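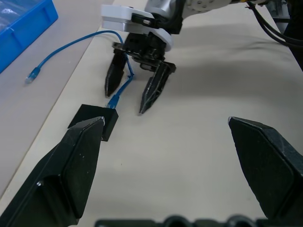 The Piano at Number 53

My aunt left me a piano and a flat on the third floor to keep it in, which sounds generous until you know that the lift in Pletmont Buildings takes two people if they're fond of each other. I'd never played a note. I sell curtains. But the will said the flat was mine so long as the piano stayed in it, and I'd been renting a room over a chip shop for six years, so I packed my bags in July and moved into number 53 smelling faintly of vinegar.

It was a Kamel upright, dark as treacle, with two brass candle holders on the front and a lid that stuck. I put a fern on it. For the first week I just walked round it on my way to the kitchen, the way you walk round a big dog you haven't been introduced to.

Then it started playing.

I don't mean concertos. I mean one note, a low one, at twenty past four in the morning. I lay in bed with the sheet up to my nose and listened to it fade. In the morning the lid was shut and the fern hadn't moved, so I told myself it was the pipes and went off to work and sold 500 curtain hooks to a man opening a guest house (my best day since Easter, and I couldn't enjoy it).

The next night there were two notes, and the night after that, three. By the end of the fortnight there was a whole little phrase, slow and a bit uneven, like somebody feeling for the stairs in the dark. I got so I'd wake up at a quarter past and wait for it.

I knocked on the door opposite, in the end. A woman in a man's dressing gown opened it, holding a slice of toast.

"You've got the Kamel," she said. "Is it doing its tune?"

Her name was Lizeth Villanueva and she'd lived across the landing from my aunt for longer than I'd been selling curtains. She came straight over, toast and all, and moved my fern to the windowsill without asking.

"How far has it got?"

I hummed it for her. I'm no singer, but she nodded along and held up a finger when I stopped.

"It always stops there," she said. "Drove your aunt up the wall. She had it tuned, she had it moved, she had a man come up from Climavside with a bag of little hammers. He charged her 180 and said it was damp."

"And was it damp?"

"Everything's damp here, love."

I asked whether she was frightened of it and she thought about that properly, chewing. She said she had been at first, and then one winter it had gone quiet for a month and she'd found that much worse. She'd sat up in bed at twenty past four with nothing to listen to, feeling as if she'd been stood up.

So that night we waited for it together, on two kitchen chairs, with a pot of tea and the rest of the loaf. We talked about my aunt, mostly. I'd only known her as a person who sent book tokens. Lizeth had known her as a person who cheated at rummy, and who'd once walked all the way to the Trulley ferry in her slippers to return a borrowed umbrella before the owner sailed. I'd have liked to know that person. I said so, and Lizeth cut me another slice of bread.

At twenty past four the lid was still down. We both heard the first note anyway, so close that I felt it in the legs of my chair. Then the rest – up a step, up again, a pause, down, and that last one hanging there with nothing after it.

"Go on, then," said Lizeth.

"Go on what?"

"Finish it. Your aunt wouldn't. She said she wasn't going to be bossed about by furniture."

I got the lid up with a butter knife. The keys were yellow and cold, and I didn't know which was which, so I just put a finger down somewhere near the middle. It was horrible. I tried the one beside it, which was worse, and Lizeth winced into her tea. I must have gone through a dozen before I hit one that made us both sit up. It wasn't a grand sort of note at all! It was only the sound of somebody getting to the bottom of the stairs and finding the light switch.

We sat there until it had gone completely. The fern dropped a leaf. Somewhere below us a door opened and a man shouted that some people had work in the morning.

I've been offered 2000 for it since, by a dealer who heard about it from the tuner, and I said no before he'd finished his sentence. It has a new tune now. It's on the fifth note, and this one's quicker, with a skip in it, and I've started taking lessons on my afternoons off from a retired organist who thinks my hands are a disgrace. Lizeth comes over when she can't sleep. She brings the bread and I do the tea, and we play rummy till it's time, and she cheats as well.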